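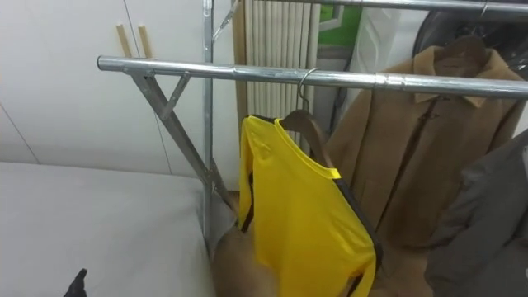
The founder of Zelura would like you to own fewer clothes, and to hang the ones you keep on a rail in plain view. She has been saying so to paying customers since August. I went along expecting to be told off about my wardrobe, and I was.

"A wardrobe is a box for avoiding decisions," she says. It sounds rehearsed, and when I ask, she admits it's on the website.

Her method goes like this. Everything that hangs comes out of the cupboard and onto a chrome rail for 61 days. Whatever you haven't worn by then goes to the op shop. Coats and yellow sports tops get the same treatment, which strikes me as hard on the coats.

What happens to a wool coat if the 61 days fall over summer? "People ask that," she says. "You can apply for an extension." Apply to whom? "To yourself, really."

The service costs $700, rail not included. She recommends a two-level one from Hirum at $563, and says she gets no commission. I point out that a second-hand rack does the same job for a lot less. "It does until it leans," she says. "People buy a rack for shirts and then put four winter coats at one end. Then they ring me."

On that she is convincing. She talks well about bracing and joins, and about where the weight ought to sit. Heavy things go over the legs and light things in the middle, with wooden hangers for anything that has shoulders. She'd throw out every wire hanger in the country.

I'm less sure about the rest. Clothes in the open collect dust and fade near a window, and a rack in front of a radiator seems a poor spot for wool. She concedes the radiator. "Leave a gap you can walk through, or pick another wall. In a small flat there often isn't another wall."

And the dust? "Garment bags." So we're covering the clothes we took out in order to see them? She laughs at this, though not for long. "Only the good ones," she says. "And you can see through some of the bags."

She keeps a wardrobe herself. It's in the spare room and holds, she tells me, mostly bedding. I asked to have a look and she offered me another cup of tea.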